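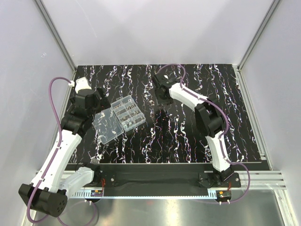 Has the robot bench at Gormont taken anyone's job? Nobody has been let go so far, but the work people were hired to do has been shrinking since March, and the company won't say what replaces it.

Gormont packs hardware kits: the little boxes of screws and fittings that come with shelving and flat-pack desks. For years the job was done by hand on a long line, with people picking pieces out of bins and closing lids. In March the company put in 2 arms on a single bench, bought through an integrator called Skelura, and management began talking about relief from dull work.

The work is dull. The packers say so themselves. They also say it was steady and close to home, and that a good packer could hold a conversation while doing it. Now a packer on the bench shift refills trays, clears jams and watches a screen. The conversation has mostly stopped, as you can't look away for long.

Skelura's sales sheet promises 1640 kits a shift. I spent a shift at the plant and the counter by the door finished at 350. A supervisor told me it was a bad day for lids. The packers told me it was a normal day. Short screws are the trouble, according to the woman who trained me on the old line for an hour so I could compare. They lie flat against the wall of a compartment and a gripper has a hard time getting under them. She does it with a fingernail.

None of this has slowed the plan. Gormont wants a second bench, and a memo to staff describes the people who will look after it as "operators." The title comes with a badge and a training course that lasts 60 minutes. It doesn't come with a raise. When I asked why, I was told pay would be reviewed once the system was mature. I asked what mature meant and was promised an email.

There are real gains, and it would be unfair to skip them. Sore wrists were the most common complaint on the old line, and people on the bench shift say theirs have eased. One man who had been thinking about quitting has stayed. He likes fixing things, and the bench gives him plenty to fix.

But he is also the one who worries most. At his last employer, MacRitchie, the same kind of talk came before the same kind of machine. The packers became operators there too, and then there were fewer operators on each shift. People who left weren't replaced, so the company could say it had laid off no one.

Gormont says it has no such plan. It has not put that in writing. Until it does, the packers are keeping their old line running at the far end of the floor, and most of the kits still come off it.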